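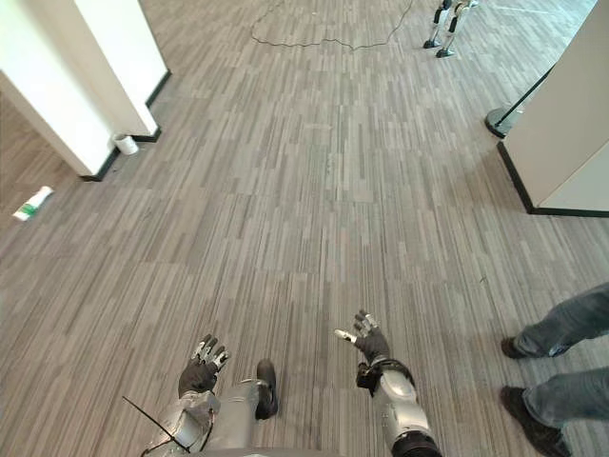 Silver forearms and black gloved hands over a gray striped floor.

How to Check a Pair of Refurbished Headphones Before the Return Window Closes

By Oddur Stougaard
Updated October 6, 2020

Refurbished headphones can save you a good deal of money, but most sellers give you a limited time to send them back. Run through these checks as soon as the box arrives. You need the headphones, their charging cable, a phone, and a quiet room.

I used a pair of Koech over-ears bought from Braltis. The steps are much the same for any Bluetooth model, though button names will differ.

Step 1: Look over the pads and hinges

Press each ear pad all the way around. The foam should spring back evenly, and the covering should not flake onto your fingers. Open and close the headband a few times. A stiff hinge is fine. A hinge that clicks at a different point each time is not — send the pair back.

Slide both sides of the band out to full length and put the headphones on. If one side slips down under its own weight, the track is worn. 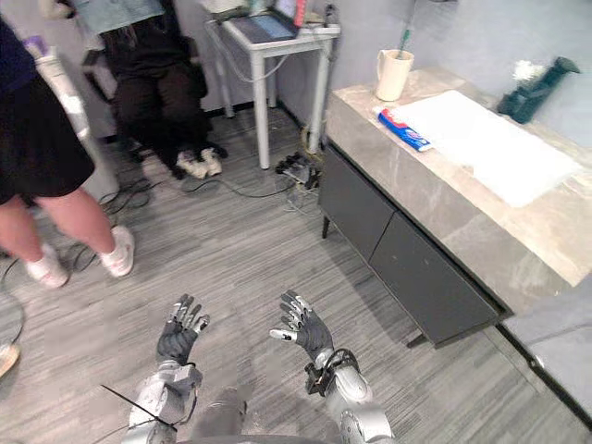 Both hands open, fingers spread.

Step 2: Reset and pair

Returned units often still have an old device stored in memory. On the Koech, hold power and volume down together until the light flashes white, then let go. Open the Bluetooth menu on your phone and pick the headphones from the list. If they don't show up, move away from your laptop and try again.

Install the Astovari app if your model supports it and look for a firmware update. Plug the headphones in before you start the update. Mine took 40 minutes and looked stuck near the end, but it finished without any help.

Step 3: Test each channel

Play a left/right test track. You want the same volume on both sides and no buzz at low levels. Next, play a spoken podcast at half volume and turn your head slowly from side to side. Crackling when you move usually means a loose wire in the band.

If there is an audio jack, plug in a cable and repeat the test. People skip the jack and then find out on a plane that it doesn't work.

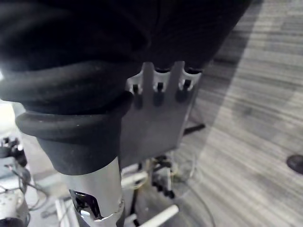

Black cuff around the top of a silver metal cylinder.

Step 4: Run the battery down

Charge to full and write down the time. Set the volume to half, turn noise canceling on, and loop a long playlist. Check in every so often until the headphones shut off. Compare your result with the figure on the maker's product page, and make sure that figure was measured with noise canceling on too.
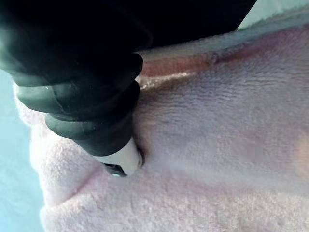
A little loss is normal on a used battery. If you get less than half the rated time, ask for an exchange. Zindstead will want to see your notes before it approves one, and Braltis only asked me for the order number.

Step 5: Call someone

Make one call indoors and one outside. Ask the other person whether your voice cuts out or sounds far away. Mute and unmute with the headphone button as well as on the phone.

Keep the box and packing until you have done all of this. Some stores take a fee off your refund if the original carton is missing.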